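Evening Line Cook, Parley

Posted 16 October 2026

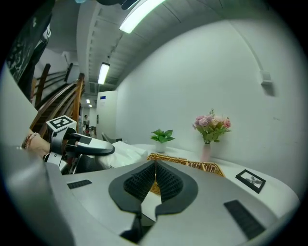

Parley is hiring a line cook for the evening shift. We are a 72-seat neighborhood restaurant serving dinner five nights a week, with a short menu that changes when the produce does. The kitchen is run by Necati Güneş, and the position reports to him. It is open because we are adding a fourth station to the line before the holidays.

What the job is

You will start on the cold station, which covers salads, the two raw plates, the bread and dip order, and most of the desserts. Once you are steady there you will learn the grill and then the sauté station. Most cooks need a few months before they can cover all of them on a busy night. If you have already worked a grill, say so in your application and we may move you over sooner.

A shift begins at 2:30 p.m. and usually ends by 11. The first part is prep. You will get a prep list from the previous night's closer and work through it, then set up your station and taste everything on it before the staff meal at 4:30. Doors open at 5:15. After the last ticket you break down, label and date what is being kept, scrub the station, and write the list for the next day.

Other regular duties:

Receiving produce and dry goods when a delivery comes during your prep time
Checking and logging cooler temperatures at the start and end of the shift
Rotating stock in the walk-in
Helping the dish station when it backs up
Cleaning the fryer and hood filters on the weekly schedule

Hours

This is a full-time job at 38 hours a week. You will have two days off in a row. Schedules go up two weeks ahead and we try hard not to change them once they are posted. We close for one week in May every year, and that week is paid for everyone who has been with us six months or more.

Pay and benefits

Base pay is $27 an hour. We do not have a separate training rate, so you get the same pay from your first day. Kitchen staff share in the tip pool after 30 days, and the split is posted in the office for anyone to read. Health insurance begins on the first of the month after you complete 60 days, and we pay most of the premium for the employee. You can add a spouse or children at your own cost. There is paid sick time, one staff meal per shift, and a yearly allowance for shoes. Aprons and towels are laundered for you. Bring your own knives if you like them better than ours.

What we are looking for

At least one year on the line in a full-service restaurant, or a finished culinary program and some paid kitchen work. You should be able to read a ticket quickly, call back clearly, and keep your board clean when it gets busy. Decent knife skills matter for this station, as there is a lot of shaved fennel and citrus. You need to be able to stand for a full shift and lift 50 pounds. A current food handler card is required by your start date. If yours has lapsed, we will pay for the renewal.

It helps if you have worked with fresh pasta or made ice cream in small batches. Spanish or Turkish is useful in our kitchen but is not required.

We don't need a cover letter about your passion for food. A few lines on where you have worked, which stations, and when you could begin will do.

How hiring works

Send a resume or a plain list of your kitchen jobs to Rianne Cuypers, general manager. You can also drop it off at the host stand between 3 and 4:30 p.m. on any day we are open. Please don't come by during dinner service. She answers everyone, normally within 7 days.

If it looks like a fit, there will be a short talk with Rianne and Necati, then a trail shift of four hours. The trail is paid at the full hourly rate, by check, whether or not you get the job. You will do some basic prep, help plate a few dishes during the early seating, and eat with the crew. We will ask for two references after the trail, and at least one should be a chef or manager you worked under.

We would like the new cook to start in early November but can wait a few weeks for the right person who needs to give notice.

Parley is an equal opportunity employer. If you need an adjustment for the interview or the trail shift, tell Rianne when you apply and she will set it up.

Also open: one part-time dishwasher, three evenings a week. Same contact.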